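Wadton Adult Learning Partnership
Progress Report to the Arai Fund
Reporting period: second quarter of the grant
Submitted by: Birsen Coşkun, Program Manager

1. Purpose of the grant

The Arai Fund awarded the Partnership a grant to extend its evening classes in reading, writing and everyday math to adults in Wadton who left school without a diploma. The grant pays for teaching hours, course books and a small travel allowance for learners who live outside the bus zone. This report covers activity from the start of the quarter through the end of October.

2. Enrollment and attendance

The grant agreement set a target of 40 enrolled learners by the end of the second quarter. That target has been met. Attendance was steady in the writing and math groups and weaker in the beginning reading group, where several learners changed to night shifts at the Kesix plant early in the period. A Thursday morning session has been opened for them in the meeting room of the Trako Street library. Teaching staff report that most of the learners affected have moved across to it.

The waiting list for the math group remains open. We do not propose to enlarge the group, as the tutors consider its present size to be the upper limit for individual help.

3. Teaching and materials

Eight tutors are now in post. Two completed the state certificate in adult reading instruction during the quarter, and a third is expected to finish in the spring. The revised math workbook was brought into use in September. Learners found the chapters on pay stubs and rental agreements useful, but the chapter on percentages moves too quickly and is being rewritten with more worked examples. The new version will be tested with one group before it is printed.

The travel allowance was claimed less often than planned. Learners told us that the form was long and asked for receipts that the bus company does not issue. It has been cut to a single page, and a signed statement is now accepted in place of a receipt.

4. Budget

Spending on teaching hours is in line with the approved budget. Course books came in $2,000 under budget after the publisher agreed to a bulk price. We request the Fund's permission to move this sum to the child care line, which was not funded in the original award and which learners with young families have raised repeatedly at intake interviews. No other change to the budget is requested.

5. Difficulties

Recruitment in the north end of town is behind schedule. Flyers and notices in the local paper brought few inquiries, and staff will visit employers and places of worship in person next quarter. The heating in the main classroom failed twice, and both evening sessions were made up the following week.

6. Indoors
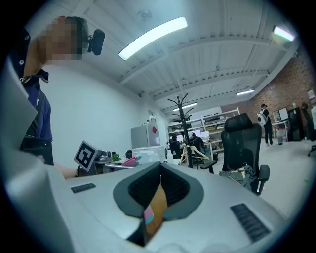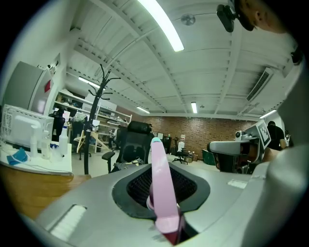
7. Plans for the next quarter

The Partnership will open the child care room if the transfer is approved, complete the revised percentages chapter, and begin practice tests for learners who wish to sit for the high school equivalency exam. A first set of exam results will be included in the year-end report, together with the full learner survey.

Related items
Progress Report, First Quarter
Adult Learning Class Schedule
Travel Allowance Form (one page)
Tutor Handbook, Revised
Minutes of the Wadton Learning Forum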